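Give the Hands a Longer Table

I get worked on every other week, and I have for years, and I will happily talk your ear off about it. My sister-in-law gives me a gift card to Redance every birthday because she's run out of other ideas. So take this as the opinion of a very loyal customer with a very tight left shoulder: the standard one-hour massage is too short, and the 80-minute session ought to be the normal one.

Think about what goes into an hour. You fill in the form, you talk over what hurts, you get undressed, you fiddle with the face cradle. At most places that comes out of your 60 minutes. Then the therapist has to cover back, neck, legs, feet and arms before the next person walks in. My calves are lovely people but they always get shortchanged! The good therapists know it, too. You can feel them speeding up near the end, and a hurried hand on a hamstring is a sad thing.

The first time I booked 80 minutes was at Kouris, a little clinic over a shoe repair shop, and I went home wanting to call everyone I knew. The therapist spent 12 minutes on my forearms alone. I type all day. I had no idea forearms could hold that much complaint. She had time to go back to the shoulder after it had been left alone for a while, and the second pass went deeper with less wincing from me (I do wince, loudly). 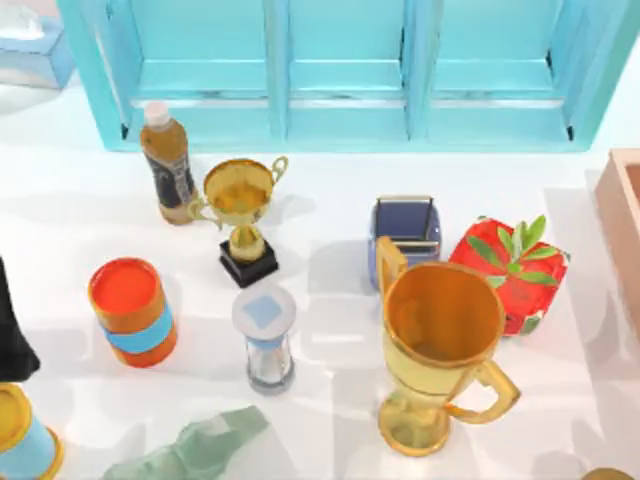
What about the money?

Yes, it costs more. I won't wave that away, and plenty of people are stretching to afford the hour. But I would trade two rushed visits for one long one, and I think a lot of regulars would if the menu made it easy. Right now the long session is usually at the bottom of the list, next to the hot stones, like something for honeymooners. Gemier, the place near my old office, only sold it as part of a package with a scalp treatment. I don't want the scalp treatment. I want more calves.

What about the therapists?

This part matters most to me. Massage is hard physical work, and thumbs and wrists wear out. Packing in back-to-back hours means more turnovers, more sheets, more hellos, and very little sitting down. A longer booking lets a therapist work at a steady pace and use forearms and body weight where a rushed one might just dig in. Pair it with a real break afterward, a paid one, and I'd bet we would keep more good people in the field past their first few years.

Zarnine Wellness switched its default to 80 minutes in June, with the shorter visit still there for anyone who wants it. I think that's wonderful and I've told the front desk so, probably more often than they needed to hear it. My next one is at 2, and I'm asking for feet first.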